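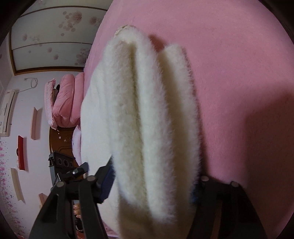 Figure 4. A long plush textile folded on a bed cover.

4.2 Soft things on the bed

Among all the surfaces in the homes we studied, the bed turned out to be the one where folding habits were easiest to talk about, and people had a great deal to say about it once the kettle was on. Of the 595 folding episodes logged in the Dramari households, the ones involving plush or long-pile textiles were the slowest and, to our minds, the most interesting. A cotton pillowcase takes a crease and keeps it. Thick pile pushes back, so the folder ends up negotiating with the thing, pressing and letting go until it settles into a shape both parties can live with. The white piece in Figure 4 has been brought into two long, parallel ridges with a deep crease between them, a form our participants usually called "the roll" even though it is really a fold. Wear matters here as well. At one tip of the same piece there is a small beige patch where the fluff has thinned and the material underneath shows through, and patches of this kind came up again and again in the interviews as landmarks, a way of telling one end from the other without having to look for a label.

We had expected the choice of surface to come down to height, as it did for towels in the earlier Wultavance diaries, where the kitchen table won easily. For plush items, though, 14 households named the bed first, and the reasons they gave were mostly to do with comfort and room to spread out. Several people also liked having the wardrobe close by - one mentioned that she could fold, turn and put away without taking more than a step or two, and she was plainly rather proud of the arrangement.

The bed cover itself deserves a word. In the Grirkier homes it was often left on during folding and smoothed flat beforehand, and two participants told us they would never start on an unmade bed. We return to this small ritual of smoothing in Section 5, where it is compared with the wiping of tables before ironing.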